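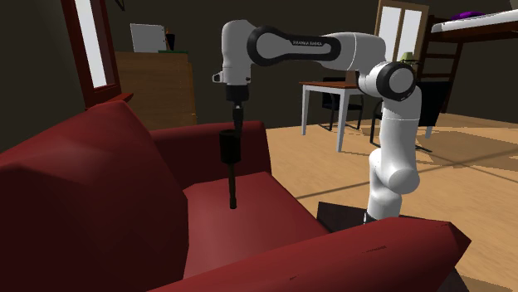 読みおわるまで:5分

ソファはどうしてふかふかなの?

ソファにすわると、なかなか立ち上がれません。宿題をやろうと思っていたのに、気がつくと夕方の5時になっている。大人はこれを「だらけている」と言いますが、大人も同じことをして、そちらは「休んでいる」と言います。

どちらの言い方が正しいかは、おうちの人と話し合ってもらうことにして、このページではソファの中身を見ていきましょう。

かたいいすは、なぜおしりが痛いのか

まず、かたい木のいすを思いうかべてください。学校にあるような、長い話を聞かされるときにかぎって出てくる、あのいすです。

人のおしりには、いすにすわったとき体をささえる骨があります。「坐骨(ざこつ)」という名前で、左右にひとつずつあり、先が下を向いてでっぱっています。かたい板の上にすわると、体の重さがこの二つのでっぱりのあたりに集まります。

せまいところに重さが集まると、おす力は強くなります。えんぴつのおしりで手のひらをおしても平気なのに、とがったほうでおすと痛いですね(本当に強くおさないでください。読むだけでわかったことにしましょう)。

ソファのクッションは、すわった人の形に合わせてへこみます。すると、坐骨のあたりだけでなく、おしりやふとももの広いところに重さが分かれます。体重がへったわけではありません。ざんねんながら、ソファにそこまでの力はないのです。

中には何が入っているの?

ソファの皮をめくると、たいてい何層にも重なっています。めくってたしかめるのは、自分のお金でソファを買う年になってからにしてください。

いちばん下には、木や金属のわくがあります。ソファの骨にあたる部分で、ここが弱いと、どんなに高い布をはってもギシギシ鳴ります。

わくの上にあるのが、ばねや、じょうぶなゴム入りのベルトです。ばねには、ぐるぐる巻いたものや、ヘビのようにくねくね曲げたものがあります。すわると形が変わり、立ち上がるともとにもどろうとします。この、もとにもどろうとする力が、みなさんの体をおし返しているわけです。

その上にのるのが、ウレタンフォームというスポンジのような材料です。中は小さなあわのあなだらけで、おすと空気がにげてつぶれ、はなすと空気がもどってふくらみます。つまり、わたしたちはかなりの部分、空気にお金をはらっています。

ウレタンの上に、うすい綿や羽根を重ねることもあります。さいごに布や革をかぶせれば、できあがりです。

やわらかければいい、わけでもない

それなら、ものすごくやわらかいソファがいちばんでしょうか。

作り話をひとつします。ハークリー(Hirkley)という町の家具屋さんが、「世界一やわらかいソファ」を作りました。お客さんは喜んですわり、そのまましずみ、ひざが胸にくっつき、だれかに引っぱってもらうまで出られませんでした。となり町のメクサイド(Mekside)の家具屋さんは、これを見て、ばねをかたくしたふつうのソファを売ったそうです。歴史に名前は残りませんでしたが、お客さんは自分で家に帰れました。

しずみすぎると、こしが丸まり、背中の筋肉がつかれてしまいます。それに、寝返りのような小さな動きがしにくくなります。人の体は、ずっと同じかっこうでいるのがにがてです。そこでソファを作る人は、表面をやわらかく、下のほうをかためにして、「しずむけれど、とまる」ところをさがします。

昔の人もごろごろしていた

長いすの歴史は古く、古代ギリシャやローマには、ねそべって食事をするための台がありました。宴会に来た人は、片ひじをついて横になり、そのまま食べたり話したりしたのです。今の食卓でまねをすると、まずまちがいなくしかられます。「ローマではふつうだった」と言ってみても、あまり助けにはならないでしょう。

ヨーロッパで、布をはってつめものをした長いすが広まったのは、ずっとあとの時代です。つめものには馬の毛などが使われました。馬の毛は弾力があって、つぶれにくいのです。やがて、らせん形の金属のばねが使われるようになり、すわりごこちは大きく変わりました。ウレタンフォームの登場は、さらにあと、20世紀に入ってからです。

「ソファ」ということばは、もとをたどるとアラビア語の「スッファ」に行きつくといわれています。じゅうたんなどをしいた、一段高いすわる場所のことでした。

すきまのなぞ

さて、ソファといえば、すきまです。消しゴム、リモコン、小銭、いつのものかわからないビスケット。なぜ、あんなに入ってしまうのでしょう。

すわると、重さでクッションがへこみ、背もたれとのあいだがひらきます。そこへポケットの中身がすべり落ちます。立ち上がるとクッションがもどり、すきまはぴったりとじて、何も知らない顔をします。ソファが食べているように見えますが、しているのは形をもどすことだけです。

ためしてみよう

食器洗いのスポンジを二つ用意します。新しいものと、使い古したものがいいでしょう。同じ本を上に30秒のせてから、どけてみます。もどる速さや、もどったあとの厚さはちがいますか。

古いスポンジは、あなのかべがいたんで、もどる力が弱くなっていることがあります。ソファも同じで、いつも同じ場所にすわっていると、そこだけへこんできます。おうちのソファにへこみがあったら、そこがだれの席か考えてみましょう。答えがわかっても、本人には言わないほうが平和です。

ことばのメモ
坐骨:すわるときに体をささえる、おしりの骨。
弾力:おされた形から、もとにもどろうとする力。
ウレタンフォーム:小さなあわをたくさんふくんだ、やわらかい材料。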